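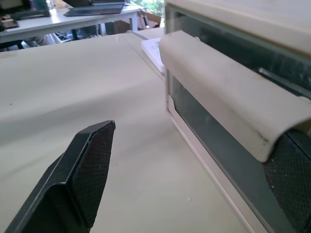
Close view of a cream-colored appliance.

FOR IMMEDIATE RELEASE

Zovance Language School to Offer Homestays and a Longer Winter Course in Kerthorpe

KERTHORPE, 6th February – Zovance Language School is very happy to announce that students coming to Kerthorpe to learn English will soon be able to live with local families for the whole of their stay, through a new homestay program run from the school's own front office. The program opens together with a longer, slower winter course which many of our former students have been asking for, and which we have wanted to teach for a good deal longer than that.

Until now, most of the people who came to study with us found their own place to live. Some had cousins or old friends in town, some rented rooms by the month, and quite a few took the bus in every morning from Westitz, where the rents are lower but the evening service stops early enough to spoil any plans for dinner. We have always helped where we could, with a list of rooms pinned up beside the reception desk and plenty of phone calls made on behalf of students who had only just arrived and were still living out of a suitcase. It was kindly meant and it often worked out well, but it was never really a program, and families who wanted to host had no proper way of telling us so.

That changes with the coming term. Each host family will be visited by a member of our staff before any student is placed there, and again once the student has settled in. Every student will have a room with a door that closes, a desk or table to work at, and breakfast and an evening meal with the family on school days. Weekends are left to the families and students to arrange between themselves, as some households like to do everything together and others are scattered all over town by nine on a Saturday morning. No home will take more than two of our students at a time, and when there are two they will not share a first language, so that English is what gets spoken over the dishes.

"We have watched students make enormous progress in the classroom and then go back to a rented room and speak their own language on the phone until bedtime," said the director of the school. "I don't blame them one bit, I did exactly the same when I was a student abroad! But there is a kind of English you only pick up by asking where the towels are kept, or by sitting through somebody's long story about a neighbor's dog, and we can't really put that into a lesson. A family can."

Students will fill out a short form before they arrive, with questions about food, allergies, pets, smoking, prayer, early rising and so on, and families fill out a form very much like it. Our accommodation office then reads them side by side and makes the match by hand. It is slow work and we are asking everyone to get their forms in early, please, particularly those who want to be within walking distance of the school. If a match turns out to be an unhappy one, for whatever reason and on whichever side, the student can be moved, and there is no extra charge for the first move.

The winter course

The new course is called the Kerthorpe Winter Course and it will begin in November, after the autumn groups have finished and the building is a little quieter. It offers 100 hours of classroom teaching, which makes it the longest single course on our list, and it is spread out over enough weeks that students have time to do their homework, see something of the town and catch their breath. Our summer courses are lively and we are fond of them, but they do go by very fast, and a number of our students have told us they were only beginning to feel brave when it was time to pack.

Mornings will be given to grammar, reading and writing, with the same teacher for the whole of the course wherever this can be arranged. After lunch there are smaller groups for speaking and listening. One afternoon a week is kept free of lessons entirely, and on that afternoon there will usually be something to join in with – a walk along the river path, a visit to the Kerthorpe town museum, a film with the subtitles on, or a trip out to the market in Westitz if the weather is being kind. None of this is required. Students who would prefer to sleep, or to sit in the reading room with a newspaper, are welcome to do that instead.

The course is open to adults at lower intermediate level and above. Complete beginners are asked to take one of our short starter courses first, and these will continue through the year just as they do now. New students take a placement test on their first morning. It has a written part and a friendly chat with a teacher, and it can't be failed, so please don't lose any sleep over it. Anyone who feels after a few days that they are in the wrong group should simply speak to their teacher, and we will look at it together.

A bigger home on Guerreiro Street

To make room for all of this, the school has taken over the second floor of its building on Guerreiro Street, directly above the classrooms we have used from the beginning. The new floor will hold two further classrooms on the street side, with tall windows and a view over the rooftops toward the hills, and the accommodation office at the back. The reading room is moving upstairs as well, which should please everyone who has tried to finish a novel next to the front door in February. The downstairs corridor will be repainted over the spring break, and the old noticeboard, which has been asked about more often than we expected, is staying exactly where it is.

Getting to us is the same as it ever was. The school is on the corner of Guerreiro Street and the old post office square, a short walk from Kerthorpe station if you leave by the side exit and turn left at the pharmacy. Buses from Westitz stop on the far side of the square. There is a small parking lot behind the building, but it fills up quickly on market days, and visitors with a lot of luggage may find it easier to be dropped off at the front. The upper floor can be reached by elevator from the rear entrance, and our receptionist will be glad to show you the way.

Zovance Language School welcomes some 200 students in a typical year, and we don't intend to grow very much beyond that. The extra rooms are there so that the groups can stay small, and so that the winter students and the exam students don't have to take turns with the same whiteboard. Teachers at the school are trained and experienced in working with adults, and several of them first came to Kerthorpe as language learners themselves, studying the local language in the evenings while they taught English by day.

Invitation to host families

Families in Kerthorpe and in Westitz who would like to host a student are warmly invited to an information evening at the school on Guerreiro Street later in the spring. The date will be posted at the front door and in the window of the town library. Members of our accommodation office will be there to talk about payment, house rules, meals and what a normal week with a student is like, and some of the families who have already signed up have promised to come along too. Children are welcome, and there will be coffee and cake.

You don't need to be a "family" in the strict sense in order to host. Retired couples, single people and households of friends are all very welcome to apply. You don't need a big house either, or any experience of teaching, and you certainly don't need to correct anybody's grammar at the dinner table. Patience and a spare room will take you a long way. Hosts are paid by the week, directly by the school, and the student never has to handle the money.

"People sometimes worry that their house isn't tidy enough or that their cooking is too plain," the director added. "I always tell them to cook what they would cook anyway. Our students want to know how people here live on an ordinary Wednesday, and they are usually far more nervous about the first evening than the hosts are."

Enrollment for the winter course is open now, with or without a homestay. Forms for students and for host families can be collected from reception during office hours or requested by mail, and a member of staff will happily help to fill them out. Students who are already booked on a spring or summer course and would like to be placed with a family should get in touch with the accommodation office as soon as they can.

About Zovance Language School

Zovance Language School teaches English to adults in Kerthorpe, with general courses, exam preparation and evening classes throughout the year. The school is independently run and has been on Guerreiro Street since it first opened its doors.

Press contact

The Front Office
Zovance Language School
Guerreiro Street, Kerthorpe

Members of the press who would like to visit the school, sit in on a class or speak with the director are asked to contact the front office a few days ahead.

###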